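Encimera Bratu de Steko

Superficie de piedra sinterizada para cocina, baño y despacho

Referencia 103 · Colección Skotley

Inicio > Superficies > Encimeras > Colección Skotley > Bratu

Hay encimeras que se eligen por descarte y encimeras que se eligen porque una las ve y empieza a cambiar mentalmente los muebles de sitio. Con la Bratu nos pasó lo segundo. Llevábamos tiempo buscando un gris con algo de tierra dentro, que no se quedara frío en una cocina orientada al norte y que tampoco se fuera al beige de hotel, y cuando abrimos la primera caja de muestras de la colección Skotley la pusimos encima de la mesa y ya no se movió de ahí (sigue ahí, de hecho, haciendo de posavasos).

La Bratu es una tabla de piedra sinterizada de 12 mm con acabado mate sedoso. El dibujo es un moteado irregular en grises y pardos, sin esas vetas larguísimas que obligan a casar las piezas al milímetro y que luego te hacen desperdiciar media tabla. ¡Se agradece muchísimo en cocinas con forma de L! Las juntas se disimulan bien y el marmolista trabaja más tranquilo.

Cómo es al tacto

El acabado sedoso tiene un punto de agarre muy leve, parecido al de una piedra de río seca. No marca las huellas como los pulidos oscuros, y al pasar el paño no se engancha como en algunos acabados texturizados. Quien venga de un laminado va a notar la diferencia el primer día, sobre todo por el sonido: apoyar una taza suena a piedra de verdad.

El color cambia bastante con la luz. Con bombilla cálida salen los marrones y con luz de día manda el gris. Por eso insistimos tanto en pedir la muestra y dejarla un par de días en la cocina, junto al suelo y a los frentes que vayas a poner. Una pantalla no sustituye eso, por buena que sea.
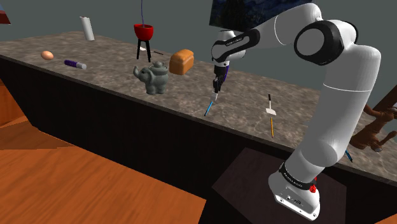
Acabado moteado gris pardo en encimera larga. Imagen generada por ordenador.

Dónde queda bien

En cocina es donde más la colocamos, claro. Con frentes de roble natural queda preciosa, y con lacados en verde salvia o azul humo también funciona de maravilla. Si los muebles son blancos, prueba a subir la misma tabla por la pared como salpicadero, hasta la altura de la campana – la cocina gana muchísimo con ese gesto y te ahorras las juntas de los azulejos.

En baño recomendamos el lavabo bajo encimera o sobrepuesto, indistintamente. La tabla casi no absorbe agua y aguanta bien la cosmética de todos los días, aunque los tintes de pelo conviene retirarlos enseguida.

Y luego está el uso que menos nos esperábamos, el de mesa de trabajo. Varios estudios pequeños nos la han pedido para mostradores y escritorios corridos. Si vas a escribir encima directamente, pon una carpeta o un vade debajo del papel, que la superficie es dura y el bolígrafo lo nota.

Ficha técnica

Material: piedra sinterizada
Grosor: 12 mm (20 mm bajo pedido)
Largo máximo de tabla: 3,000 mm
Fondo máximo sin junta: 900 mm
Acabado: mate sedoso
Cantos disponibles: recto, biselado, medio redondo, inglete
Uso: interior; exterior cubierto con consulta previa
Referencia de color: 103

Cantos y remates

El canto recto viene incluido en el precio. El inglete, que da la apariencia de una pieza mucho más gruesa, lleva suplemento y unos días más de taller, y en una isla merece la pena. El moteado ayuda también aquí, porque la arista se lee continua y el ojo no va buscando dónde termina una cara y empieza la otra.

Los huecos para placa y fregadero se cortan en taller con plantilla. Necesitamos el modelo exacto de los aparatos antes de fabricar. Si todavía no los tienes comprados, envíanos la ficha del fabricante y nos sirve igual. Los orificios de grifería podemos hacerlos en taller o en tu casa el día del montaje, como prefieras.

Limpieza y cuidado

Agua tibia, jabón neutro y paño de microfibra. Para grasa seca, deja actuar el jabón unos minutos y retira con el lado suave del estropajo. Para manchas de cal en la zona del grifo nos gusta el limpiador Cellel, que viene en la caja de bienvenida con cada encimera: se aplica, se espera y se aclara con abundante agua.

No hace falta sellarla ni encerarla, ni al principio ni después. Evita arrastrar cacharros de hierro fundido sin protección y usa siempre tabla de corte. La piedra no sufre demasiado con el cuchillo, pero el filo del cuchillo sí. Una olla recién sacada del fuego puede apoyarse un momento; para dejarla reposar, mejor un salvamanteles.

Medición, entrega y montaje

La medición se hace con los muebles bajos ya instalados y nivelados. Desde que apruebas el plano, el plazo habitual de fabricación es de 4 semanas. El montaje suele resolverse en una mañana, y el fregadero se puede usar al día siguiente, cuando la silicona ya ha curado.

Antes de la entrega revisa el acceso: ascensor, giros de escalera, portal. Las piezas largas pesan lo suyo y a veces compensa prever una junta en un punto discreto. Si tienes dudas, mándanos unas fotos del recorrido y lo vemos contigo.

Muestras

La muestra de la Bratu mide 10 x 10 cm y se envía junto con las otras tonalidades de la colección Skotley que quieras comparar. Puedes pedirla desde el formulario de contacto indicando la referencia 103. Si necesitas ver la tabla entera, en el almacén la tenemos de pie y con luz natural – avísanos antes de venir y te la dejamos accesible.

Para presupuestos con plano, escribe a la atención de Jocelyn Zacharias, del equipo de superficies, y adjunta las medidas aunque sean a mano alzada. Con un croquis claro ya podemos darte un primer precio.

También en la colección: canto a juego, salpicadero a medida, balda de 12 mm, kit de limpieza Cellel

Ficha actualizada el 8 de septiembre de 2022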